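What I'm asking for in November
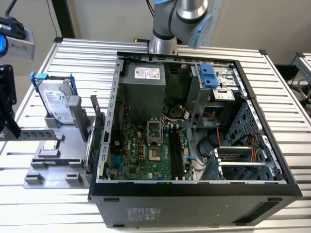 The budget form for the cell is due in November and I've been putting it off, so I'm thinking out loud on the blog again. The arm itself is paid for, and it's the small stuff that eats the money! Take the holding fixture, the gray plastic one that keeps the hard drive upright in its blue caddy, with a flat spot for the little square part in front. We need 20 of those if we want one for every case model on the Troltidley list, and Jouko Rantala wants spares on top of that (he's probably right, he usually is).

Then there's the table. I love the slotted aluminum - you can bolt anything to it anywhere - but a second full-size one from Sauerland won't fit in my number this year. So I'm putting down 8 sets of rails and we'll build it ourselves.

Grippers I still can't decide on. I've penciled in 1000 for fingers and mounting plates and I'll fight for it. Plemerora wants a plan that runs through 2036, and I have no idea what to write past next summer.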